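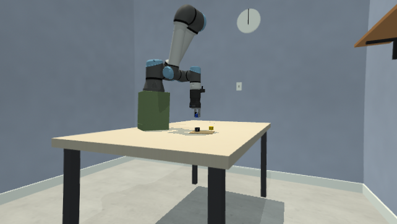

Grosel library keeps its evening hours until August

The town library in Grosel will stay open in the evenings for the whole spring and summer, the town council decided at its April 2018 meeting. The evening hours were started as a trial last autumn, and they were going to end after Easter.

During the trial the library was open until eight o'clock on two evenings of the week. In this time it had 3343 evening visits. The library had hoped for 2172, the number it gave to the council when it asked for the money.

"We saw many people who we never see in the daytime," says the head librarian, Tania Bepari. "They come from work, they return their books and then they stay and read the newspapers. Some parents come with school children who need a quiet place for homework."

The library also gave out 239 new cards in the evenings. Most of the new card holders live in the streets near the railway station, where the bus to the centre runs only once an hour after six.

Not everyone on the council was in favour. Councillor Rhodri Mathias voted against the longer hours and asked for the money to be used for the roof of the reading room, which has leaked in two winters. He said after the meeting that he has nothing against evening opening, but he would like to see the repair done first. The council will discuss the roof again when it has received prices from builders.

The evening hours will be paid from the culture budget. One more part-time worker will be employed for the desk, and the post will be advertised this month. The morning hours do not change — the library opens at ten as before, and the children's room at eleven.

There are some small changes for readers. Books which are ordered from other libraries can now be collected until closing time also in the evenings. Earlier they had to be collected before four. The fee for a lost card stays at 50 cents for children, and adults pay the double.

The study room on the upper floor has places for small groups, and it can be booked at the desk or by telephone. A booking is kept for fifteen minutes, and after that the room is given to the next group. The café on the ground floor, Mustunetti, will close at six as now, but the coffee machine beside the stairs can be used all evening.

The library will ask its visitors in August which evenings suit them best. Paper forms will be at the desk and in the children's room. The council will use the answers when it decides on the hours for the winter.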